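Feltham Games Brings Hemov to Consoles This August

Hi, Takumi Maruyama here, game director at Feltham. I get to write this one myself, so forgive the exclamation marks. Hemov, our free-to-play online sailing adventure, arrives on consoles in August!

If you missed it on PC, you pick a crew, take on a leaky little ship and try to make a name for yourself across 14 island chains. The console version has everything from the PC game, plus a new region called Dakard, with 92 quests and a very bad-tempered sea serpent (my favorite — sorry in advance). 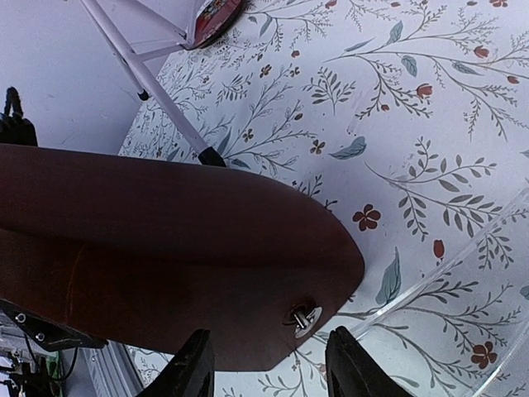
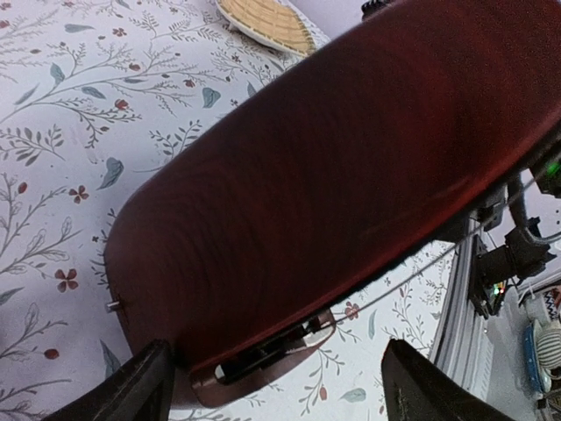 2 min read

We rebuilt the controls for gamepads with our friends at Hattori, and steering with a stick feels so good that I've mostly stopped using my mouse. Crews can hold up to 300 players, and yes, you can bring your PC captain with you.

Servers open at 9 a.m. Pacific on launch day. Anyone who logs in during the first two weeks gets the Dakard figurehead for free. Press codes are available now from the Feltham media desk — come sail with us!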